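Pickering and Unamlow District Landcare Group
Minutes of general meeting
25 May 2026, Pickering Hall, 7.30 pm

Chair: Dorothy Blackburn
Apologies: as per attendance book

1. Previous minutes
Accepted as circulated, with one correction. The gully on the north side of Unamlow Road was recorded as fenced. It is fenced on three sides only. Moved and carried.

2. Business arising
The chair has written to the shire again about the culvert at the Unamlow turnoff. Water is still coming off the road shoulder and cutting into the paddock below. The shire's reply says the site is listed for inspection. Members with photos from the May rain are asked to send them to the chair so they can go in with the next letter.

The soil moisture probe at the hall paddock has a new battery and is reading again. There is a gap in the record which can't be recovered.

3. Saltbush planting, Fonivach block
Rows are ripped and ready. 547 seedlings are on order from the Solell nursery, mostly old man saltbush with a small lot of river saltbush for the low end. The nursery asked whether we wanted guards. Discussion followed. Guards helped where hares were bad but blew out along the top fence last season and had to be picked up over half the district. Agreed to guard the bottom rows only.

Stock to be kept off the block until the plants are established. The neighbour on the east side has agreed to hold off opening the boundary gate - the chair to confirm this in writing.

4. Bare ground and stubble
Long discussion. Several members reported drift on the sandy rises after the dry autumn, worst where stubble was grazed down hard in late summer. One paddock near Pickering lost enough topsoil to bury the bottom two wires of the fence. Members differed on whether to spread clay on the rises or leave them out of crop altogether. Cost was the main objection to clay.

Agreed to run a trial strip on the Fonivach block, 300 metres long, half clayed and half sown to cereal rye with no other treatment. Sowing as soon as there is a break. Ground cover to be checked monthly by the same person each time, as last year's figures could not be compared.

5. Dust gauges
There are 4 gauges out at present. The one at Unamlow was found on its side and its May sample has been discarded. It will be put back on a steel post. 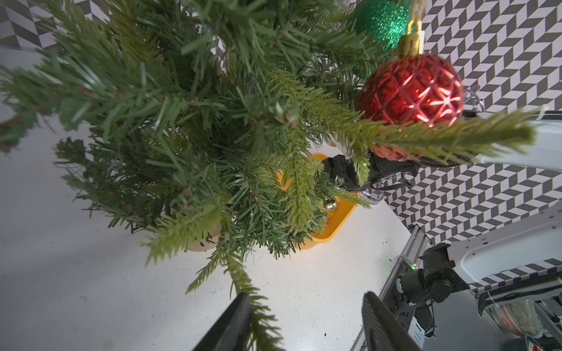
6. Shelterbelt field walk
The walk along the old sugar gum belt will go ahead, weather permitting. Cars to park at the Solell end and not on the fire track. The older trees are thinning out below head height and letting the wind under, so the discussion on the day will be about a shrub row on the windward side. Bring your own lunch.

7. Finance
Balance reported and accepted. Account of $70 for hall hire passed for payment.

8. General business
Boneseed has been found on the creek reserve downstream of the ford. Small plants, easily pulled. Anyone walking that stretch is asked to pull what they see and report the spot.

The post driver is overdue back at the shed. Whoever has it please ring the chair.

Meeting closed 9.10 pm. Next meeting to be advised.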